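Jorkeo 10 — task planner for two-armed robots

I've been running Jorkeo on our own robot for months and I still grin when a plan comes together! You mark a spot on the floor, tell it what goes there, and it works out the arms.
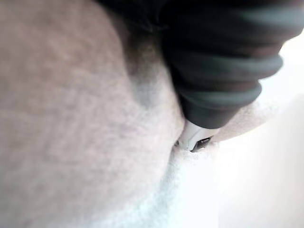 The wrist views feed straight into the planner, so close-up work gets its own grasp check.

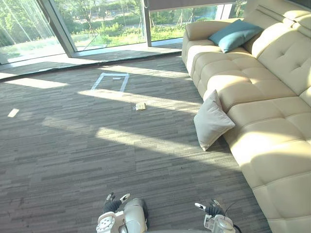

By Remedios Pastor, Gastholm | 17 Nov 2025

Sunny carpet used to wreck my floor maps. Version 10 copes far better. 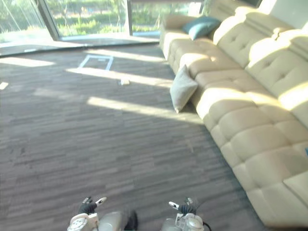 Head view, taped target by the windows

Replay keeps 60 seconds per camera — handy for blurry moments.

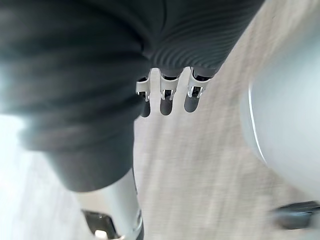 Wrist view, fingers over the floor

One seat license: $118.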